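Bilari drive log tools

Bilari reads the health counters from SATA and NVMe solid state drives and writes them to a plain CSV file, one row per drive per run. It was written for Resell, where used laptops are checked before they go back on the shelf. Maintained by Levente Gulyás. Last updated 2019-05-31.

What it records

Model, firmware version, capacity, power-on hours, total data written, spare blocks left and temperature. Serial numbers are hashed before they are saved.

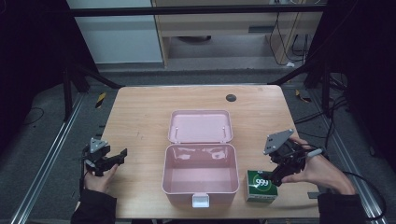 Drives behind a USB adapter often hide some of these counters. The field is then left blank — it is never filled with a zero.

Running it

Start bilari as root with an output folder. By default it polls every 300 seconds and gives up on a drive that has not answered in 60. Both values are in bilari.conf. You can list up to 9 drives per config file; for more, start a second copy with its own file.

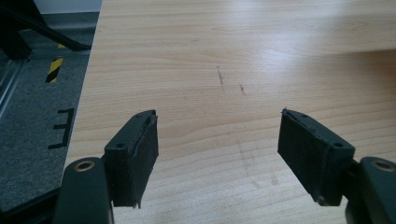 If a run is stopped early, the rows already written are kept. Start it again with the same folder and it will append to them.

Known problems

- Dronow enclosures report temperature in Fahrenheit. Set temp_unit by hand.
- Version 2 files do not open in the old Somogyi viewer.
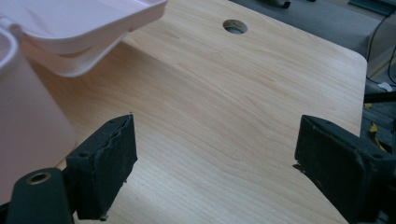
License

MIT for the code. The sample logs may be reused with credit.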